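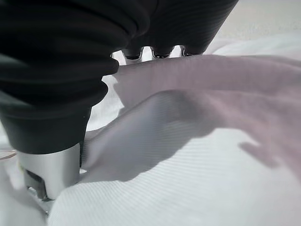
3.2 Sampling and wash procedure

Plain-weave cotton was bought in a single lot from the Noda mill and cut into 335 swatches along the warp. Each swatch was overlocked on all four edges with undyed polyester thread and numbered in one corner with a laundry marker. Swatches with visible slubs or broken ends were replaced before numbering. The lot was stored flat in a dark cabinet during January and conditioned overnight before the first measurement.

Washing followed the household cycle described in Section 2, with two changes. First, the detergent was dosed by weight and dissolved in advance, which avoids the undissolved grains noted by Noiphan in her earlier work on towels. Second, the load was made up to a constant mass with ballast cloth of the same weave, so that swatches removed for testing did not change the mechanical action on those left in the drum. Water temperature was set to 30 °C for all cycles. Hardness was not adjusted.

Half of the swatches were line dried indoors and half were tumble dried on the low setting. Assignment was by random draw before the first wash and was kept for the whole series. Line-dried swatches were hung by one edge, always the numbered one, and turned end for end between cycles. Tumble-dried swatches were taken out as soon as the drum stopped and laid on a mesh rack to cool.

3.3 Measurement of shrinkage and creasing

Dimensional change was taken from benchmarks sewn into each swatch in the warp and weft directions. The distance between marks was read with a steel rule by two observers working separately, and the mean was used. Where the readings differed by more than 2 mm, both observers measured again without seeing the first values. Swatches were not pressed before reading. Pressing gives a flatter cloth and a smaller spread, but it also recovers part of the length lost in drying and would hide the effect of interest.

Creasing was graded by eye under a fixed lamp against the Cisurent plates. The graders were given the swatches in shuffled order and did not know the drying method. Intermediate grades were allowed. Fold lines left by storage were ignored if they ran the full width of the swatch.

Figure 2. Grade distribution by drying method after the final cycle. Bars show the share of swatches at each grade; intermediate grades are assigned to the lower class.

3.4 Results

Warp shrinkage was greater than weft shrinkage in both groups. Most of the change took place in the early cycles, after which the curves leveled off. Tumble drying gave the larger warp loss throughout, and the gap between groups did not close by the end of the series. In the weft direction the two groups could not be separated.

Crease grades followed a different pattern (Figure 2). Tumble-dried swatches were graded smoother at every inspection, and the line-dried group showed the wider spread. Several of the lowest grades came from swatches that had dried with a turned corner. These were kept in the analysis, as the same fault is common in household use. Removing them raised the mean of the line-dried group slightly and did not alter the order of the two methods.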